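Moving from a leased laptop to my own

Kerstin Lenz
My employer, Trevine, requires the return of my laptop in August. How should I move 295 GB of personal files to a Vuria notebook?

Pavithra Fernandes
Please copy the files to an external drive first — cloud transfer is slow at that size.

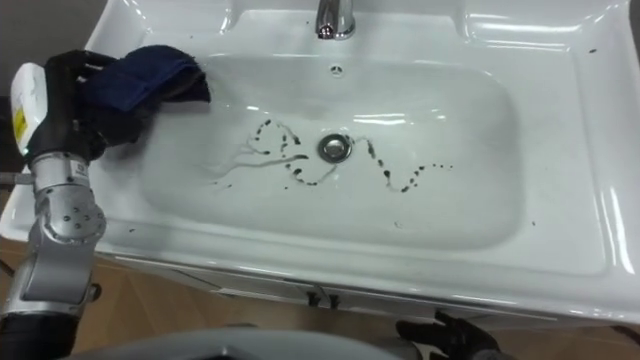 Confirm that the copy opens before erasing anything. Keep both machines well away from water; a bathroom with a basin like this one is no place for a transfer.

Arumugam
Just use a cable.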